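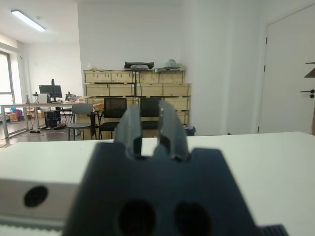
She had been meaning to deal with the crates since September, which is to say since the week they moved in above the old Koller bakery, when the men had carried everything up two flights and put it down wherever their arms gave out. The crates had gone against the far wall and there they had stayed, three rows of them, pale and slatted and patient, and by now people had started putting things on top - always the sign that a thing has become furniture.

On Saturday she came in alone, a little after eight, with a flask of tea and half a seed loaf, and took off her coat and hung it on the door.

"Right," she said to the crates.

They had held the whole of the Gruvunetti catalogue once, back when the firm still sent out printed cards, 2,984 of them, each with a drawing of a button and its size and its price. She had drawn a good many of those buttons herself, in her first job, at a desk by a radiator that knocked. Then Pravton had bought the name, and the cards had been sent off somewhere to be copied, and only the crates had come back, with a polite letter.

She pulled out the nearest of the chairs, sat down for a moment to think about where to begin, and thought instead about the radiator, and about the girl at the next desk who used to sing under her breath in a language she had never liked to ask about, and how the two of them would share an orange at three o'clock. It was nearly 100 miles away, that room, and it was flats now.

The tea had gone lukewarm by the time she got up. She moved the wrappings off the top row and folded what could be folded, and put the rest by the door to go down. She wiped along the slats with her sleeve, then felt silly and fetched a cloth.

In the last crate but one, pushed flat against the bottom, there was a card. Number 189, a plain horn button with four holes, and in the corner a small smudge of juice, or something very like it.

She propped it against the computer on the long desk, cut herself some bread, and left the other crates for next week.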